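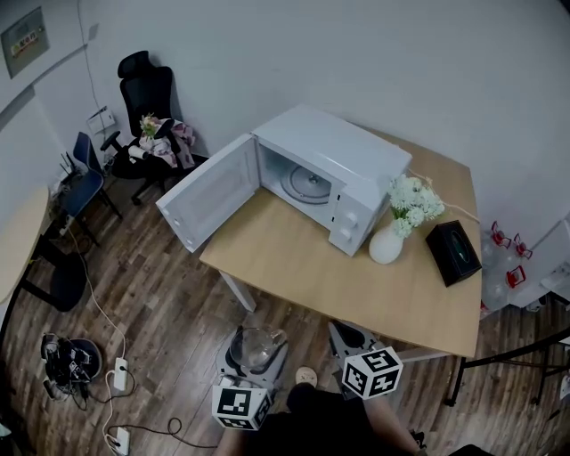
## New microwave table in the small room at Gunawardena House

The second-floor small room has a microwave again. It sits on the light wooden table with the white metal legs, and it is open to all tenants from 9 in the morning until the building closes. The old shared one on the ground floor was taken out in September and will not be replaced there.

The new oven is a plain white model with two knobs on the right of the front. One knob sets the power and the other sets the time. Please turn the timer back to zero if you take your food out early, or it keeps running with nothing inside.

The door opens to the left and swings out past the end of the table. Leave some space on that side when someone is heating lunch, and close the door when you are done. The gray turntable plate lifts out and can be washed in the sink down the hall with ordinary dish soap. Let it dry before you put it back. A replacement takes 17 days to arrive, so carry it with both hands.

Dilani Sultana of Plamness, who arranged the purchase, asks that soup and sauces be covered. Paper towels work fine. Plastic lids should come off first. Spills on the inside wipe away easily if they are caught the same day, and a damp cloth is enough. Please don't use the spray cleaner from the restrooms.

Water for tea can be heated in the oven in a mug. Glass pitchers are fine for pouring but should not go in the oven unless they are marked for it. Keep full ones away from the power cord, which runs along the table to the right.

The flowers and the tissues are for the table and should stay there. Wirimix has offered to change the flowers every other week through the winter. If the water in the vase looks cloudy before then, anyone is welcome to refresh it.

The desk and chairs in the room can still be used during the day. Bookings for the room as a whole go through the front office, extension 1029, as before. Lunch hour is left unbooked so that people can get to the microwave.

Kestoritz will check the outlet and the cord when they do the rest of the floor. Until then, please don't plug a kettle or a toaster in beside the oven. Problems with either can be reported to the front office.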